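Kandside Soup Cards

README for the second release, last touched 27th March

Hi, and welcome! This is my collection of home soup recipes, typed up from index cards, church cookbooks and the backs of a lot of envelopes. There are 2,238 recipes in it now. I started because I wanted to find my grandmother's split pea soup without emptying three shoeboxes onto the kitchen floor, and then it got out of hand (in a good way, I think).

What's in the folder

soups.csv is the main file, one recipe per row. ingredients.csv has one ingredient per row, with the recipe number so you can match them back up. notes.txt is where I put everything that didn't fit anywhere else, like "double this if the cousins are coming."

The columns in soups.csv

id – a plain number, never reused
title – as written on the card, misspellings and all
source – Kandside, Brotum or Prarnwood, depending on which box of cards it came out of
base – broth, cream, tomato, bean or other
servings – blank if the card didn't say, and a lot of them don't
minutes – total cooking time, also blank pretty often
method – the full instructions

I left the methods alone as much as I could. If somebody wrote "cook till it looks right," then that's what you get. The only thing I changed was the abbreviations, so a big T is now tablespoon and a little t is teaspoon. On some cards I really couldn't tell the two apart, and those rows say "spoon" with a question mark after it. Please use your own judgment there, especially with the salt!

Where the recipes came from

The Kandside box is my own family's, and it leans heavily on beans, ham bones and dill. Brotum is a community cookbook that was photocopied so many times that the fractions have gone fuzzy. I read those pages with a magnifying glass and still got a few wrong in the first release. Prarnwood was the surprise of the bunch, with nearly 500 recipes, and so many chowders that I ate corn chowder for most of July while I was typing them in.

Things to watch out for

There are duplicates. Chicken noodle shows up over and over under different names, and I kept every version where even one ingredient was different. If you're counting how popular something is, you'll want to group those first.

Can sizes are a mess too. Older cards say "a No. 2 can" or only "a can," and I haven't converted them. I've also cooked only a small part of this collection, so please don't treat a recipe as tested just because it's in here. Anything about home canning has been taken out, as I don't feel right passing along old canning times.

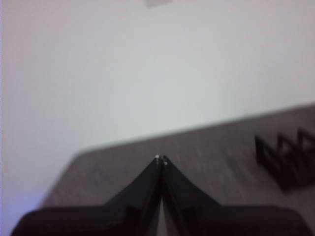 Black gripper fingers, tips nearly touching.

Opening the files

Everything is plain text, UTF-8, with commas between the columns and quotes around anything long. I tidy it with a little script called Rissanen, which is in the tools folder. It splits "2 onions, chopped" into an amount, an item and a prep word. It does fine with onions and gets very confused by "a handful or so of barley" – check the raw_line column if something looks strange.

Using it

Cook from it, print it, make charts out of it, whatever you like. I'd love a mention if you publish something. Fixes are welcome too: send me the id and what you think the line should say, and I'll go look at the card again.

Next up is a box of dumpling recipes, which I've only just started sorting.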